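4.2 Equipment planning and cost per site

The budget for this study was fixed before the sites were chosen, and this order had some consequences. We could buy either one arm on a mobile base or a larger number of hand-held grippers for collecting demonstrations in homes. We decided for the second option and ordered 14 grippers from Gosen. The spare fingertips came from Desmet in a separate order, which arrived in November. Each gripper cost 253 dollars with its sensor module, before shipping.

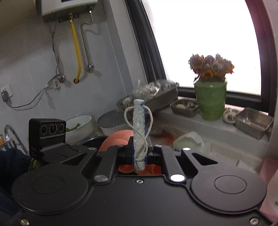

Figure 3. Hand-held gripper in a home kitchen, holding a rolled white cloth with a loop of string around it.

Shipping and customs were paid from a different line and are not included in the unit price. The total we had reserved for spare parts was 3105 dollars. In our first plan, written by Ngọc Đồng, this money was divided equally between all sites. Later we changed the plan, as the kitchens at Wastesgate used fingertips much faster than the sites at Clulport, and an equal division left one group waiting for parts while the other had a full box.

We recommend that groups with a similar budget keep the spare parts in one place and send them on request. It is also useful to ask the supplier for the delivery time of small parts before the main order is signed. We did not do this, and the work at three homes had to be moved to the next month. The labor cost of this delay is discussed in Section 4.3.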